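Search tickets

Ticket: Ebook files for reviewers – chapter breaks gone, dream scenes running together
Product: Skedent (export to ebook)
Opened by: Shona Mackay
Assigned: Andor Gulyás
Priority: high, then normal

Shona Mackay
Exported the YA fantasy novel (Zernutix, book 2 of the series) for the review copies. Chapter breaks fine up to chapter 11. After that every scene break is gone, so the girl is awake at school in one line and under the lake in the next. Reviewers think it's on purpose. One already posted that the second half is "confusing, but maybe thats the point". Need a fix before Sunday, the blog tour starts then.

Andor Gulyás
Which export, tablet or phone? And did you paste from another program at any stage?

Shona Mackay
Both, same result. Author writes in her own thing and Nathalie pastes it in. Print PDF looks fine.

Nathalie Tremblay
Pasted 1 to 10 in one go, rest came later after edits. Same settings as far as I know. Scene breaks are the three little stars, centered.

Andor Gulyás
Tried so far:
– re-export with default style: no change
– cleared the cache, export again: no change
– deleted one star line in ch 12, typed by hand: break shows up

So it's the pasted stars. From 11 on they carry a hidden style called "ornament", and the export drops anything with that name. PDF keeps it. Checking how many we have.
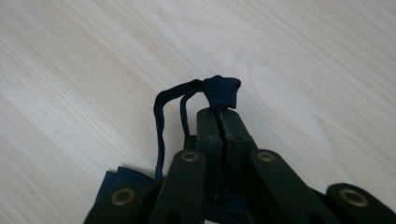
Knotted end of dark navy fabric, pale wood tabletop.

Andor Gulyás
Search finds 49 lines with the ornament style, all after chapter 10. File has 1,567 paragraphs so not doing this by eye. Use Find by Style, pick ornament, change to Scene Break, replace all. Save a copy first!

Nathalie Tremblay
Done on the copy. Breaks are back on tablet. On phone the letter from the grandmother (ch 19) has lost its italics, and it needs them, otherwise you can't tell who is speaking.

Andor Gulyás
Seperate problem. The letter is using a font the phone export doesn't include. Set it to Body Italic, not the handwriting one.

Nathalie Tremblay
Ok that works. Looks plainer but readable.

Shona Mackay
Can we replace files reviewers already have? Over 90 went out through Prevus.

Sanne Willems
From the Prevus side – yes, upload under the same title and tick "replace for existing readers". They get a notice. Anyone who saved it to their own device has to download again, we can't push that. Reading position may jump back to the start of the chapter.

Shona Mackay
Fine. Wrote a short note for the reviewers, no spoilers, just asking them to grab the new file and maybe reread from 11. Uploaded 4:40 pm.

Andor Gulyás
Dropping to normal. Leaving open until the export stops eating that style, passed to Ketill.

Ketill Skov
Confirmed here with a blank test book. Fix is in the June update. Until then don't name any style "ornament".

Status: pending update

Related tickets
Cover shows sideways in phone preview
Series page lists book 2 before book 1
Map at front of Eyvindsson too small to read
Review copy link expired early

Contact support | Back to top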